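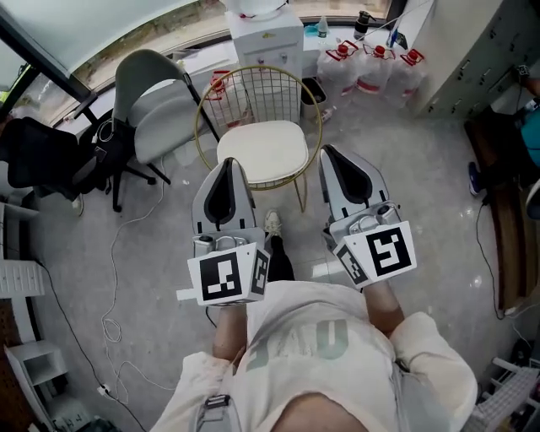
May
By Krystyna Jasińska

Progress report to Benoteo: handheld demonstration work at the Vestthorpe site

This period covers the move from trial sessions to regular recording. We ended it with 2,245 demonstrations, of which 2,126 passed review and went to Szewczyk for training. Most of the rejected ones came from the first days, when people moved too fast and the markers on the grippers could not be tracked from start to finish.

The recording work is done by our own staff with a pair of handheld grippers, one in each hand. Fourteen people have been through the training, up from the six we planned. They come from packing, returns and the front office. A shift of recording is now two hours with a break in the middle. It was three hours at first, and we shortened it after several people reported sore wrists. Output per shift fell a little and the share of accepted recordings went up, so we intend to keep it that way.

Tasks so far are ordinary ones: clearing a desk, straightening a cushion on a seat, picking up a bottle and putting it on a counter. We record in the rooms people already use, with the furniture left where it is. Varport had offered a mock-up room. We declined it for now and would like to come back to the question once the first model has been tested on site.

Effects on staff

Two changes are worth reporting. First, the returns team lost hours to recording that were not replaced, and their backlog grew. Since the middle of the period we have paid for 200 hours of cover from the project budget, and the backlog is back to its usual level. Second, people asked early on whether they were training their own replacements. We held two meetings about it. The written position is that no post at Vestthorpe will be cut during the grant, and that anyone may leave the recording rota without giving a reason. Three have done so. One has since come back.

The people who record have also started to correct the task sheets — the original wording for the desk task left out half of what they do. Their edits are now in the version we use, and their time on it is paid as project time.

Next period

We will add two-person tasks, test the first model on the counter task, and rotate the session leads. We are asking Benoteo to approve a second pair of grippers and a further block of cover hours for returns. The revised budget is attached separately.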